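Okay, shingles thread, because four people in my DMs asked after I complained about my arm last week. I'm a school office worker, I'm 56, I'm no kind of doctor. Just somebody who had it and then went and got the shots. Long one, get a snack.

1/ First thing I had wrong for years: I thought you could "catch" shingles off somebody who has it. You can't. It's the chickenpox virus you already had as a kid. It goes quiet in your nerves and sits there for decades, and then one day it wakes up. Rude.

2/ What you CAN do is give chickenpox to somebody who never had it or never got the vaccine, if they touch the fluid from your blisters. So while you've got an open rash you keep it covered and you stay away from newborns, pregnant women who aren't immune, and anybody with a weak immune system. Once it's all crusted over you're okay.

3/ Mine started in February with what I thought was a pulled muscle. Left side, under the ribs, like I'd slept on a shoe. I blamed the snow shovel. I put a heating pad on it and went to work for two days like a champ.

4/ Then my shirt started to hurt. That's the only way I can say it. Cotton. Hurt. My skin was burning and tingly and there was nothing on it to look at. If you're over 50 and you get that on ONE side of your body, please call somebody that day!!

5/ The rash came up on day three. A stripe of little red bumps from my back around to the front, and it stopped dead at the middle like somebody drew a line. By night they were blisters.

6/ Here's the part I really want you to keep. There are antiviral pills, and they work best if you start them within 72 hours of the rash showing up. I got in at the Hadell walk-in clinic at 7 in the morning and had my first pill before lunch. I'm so glad I didn't "wait and see" (my usual plan for everything).

7/ If it's anywhere near your eye or on the tip of your nose, that's an emergency. Don't sit around looking up pictures. It can hurt your eyesight. Go.

8/ Stuff that helped me at home, and ask your own doctor first: cool damp washcloths, loose old T-shirts, a plain oatmeal bath, and the pain pills they told me to take, on schedule, set on my phone. Stuff that didn't help: my sister-in-law's essential oils. Sorry. I smelled like a pine tree and it stung like crazy.

9/ Also sleep. I moved to the recliner for nine nights. The dog took my side of the bed and has not given it back.

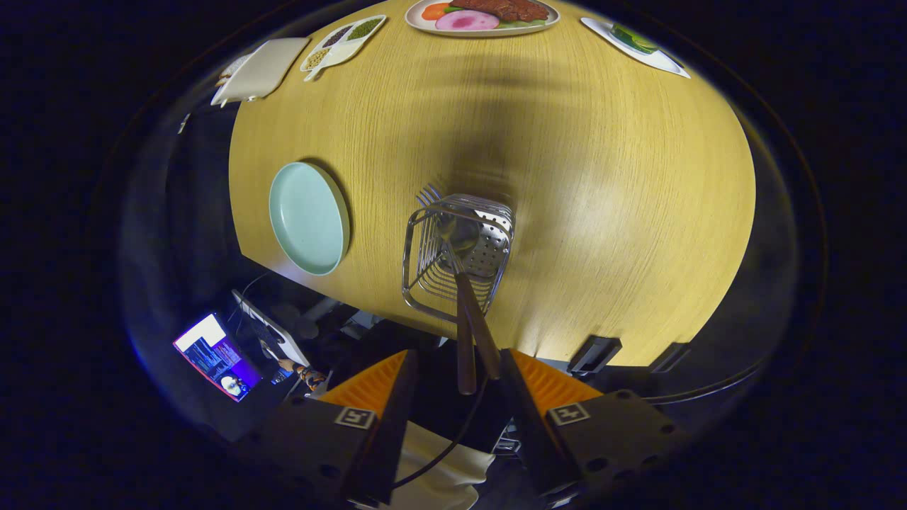

10/ NOW THE SHOTS. In the US it's two doses for most people, two to six months apart, recommended from age 50 and up. Younger too (19 and over) if your immune system is weakened. Ask about it even if nobody brings it up at your checkup. Mine never came up in six years of checkups and I could scream.

11/ "But I already had shingles, so I'm done." Nope, that was me too. You can get it again. They just want you to wait until the rash is gone before you get the first dose.

12/ "But I don't remember having chickenpox." Doesn't matter! Most people born here before 1980 had it whether they remember or not, and you don't need a blood test first unless your doctor has some reason to want one.

13/ Cost. I got mine at the pharmacy inside Samico and paid zero with my work insurance. My neighbor got a quote of roughly 40 bucks under a different plan for the same shot at the same counter. So call the number on the back of your card first. Ask if it's covered at the pharmacy AND at the doctor's office, because it can be one and not the other.

14/ If you've got Medicare, Part D should cover it with no copay at this point. Still call. I'm one lady on the internet.

15/ Side effects, no sugar coating: dose one, my arm was sore for three days and I was wiped out for one. Dose two I had chills, a headache, and a real pity party on the couch starting at suppertime. Gone by the second morning. I'd take ten of those over one night of the real thing.

16/ My advice is to book it for when you can be lazy the next day. Soup already made. Water by the bed. Wear a short sleeve shirt to the pharmacy – I wore a turtleneck to dose one and basically had to undress by the greeting cards.

17/ Somebody asked if the pain sticks around. For me it faded out after five weeks. For some people it goes on for months, even years, and that's called postherpetic neuralgia (I had to copy the spelling off my paperwork). It's more common the older you are. If yours is still going, tell your doctor, there are treatments for nerve pain that aren't the regular stuff.

18/ And put your dose two date on the calendar before you walk out the door. The pharmacist told me people forget that one constantly. I wrote mine on the fridge AND in my phone and I still got there a week after I meant to. If you're late you don't start over, you just go get it.

19/ Wow, 1156 likes on a thread about my rib rash. Hi everybody! I can't look at photos of your skin, please stop sending them, I say that with love. Call your clinic.

20/ Adding because it keeps coming up: yes, I got my flu shot the same day as dose two, other arm. They asked me if I wanted to and I said sure. Both arms hurt. Would do it again, I hate making two trips.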